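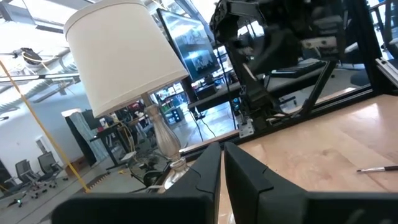
About Satcombe

Satcombe is a small education center for people who want to learn about river fish. We cover trout, char, sturgeon and the other freshwater species that live along the Drisico River, and we teach in plain terms.

We began as a weekend class on brook trout. The class filled up, then a second one did, and we moved into our own rooms on Poduval Street. We now run 3 programs: school visits, an evening course for adults, and a spring stream walk.

Over 1000 students have come through the school program so far. Our library holds 229 books and field guides on fish and fresh water, and members can borrow them for a month at a time.
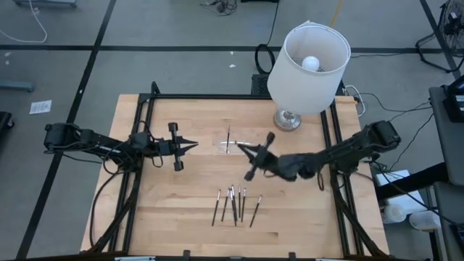
The wooden table and its black frame.

The stream walks start at the Nostusari footbridge at 8 a.m. and cover both banks – bring boots. Groups are limited to 50 people. We do not sell bait or fishing licenses, and we do not stock ponds.

The library is open on Wednesday afternoons. The evening course starts again in June, and sign-up is at the front desk or by mail.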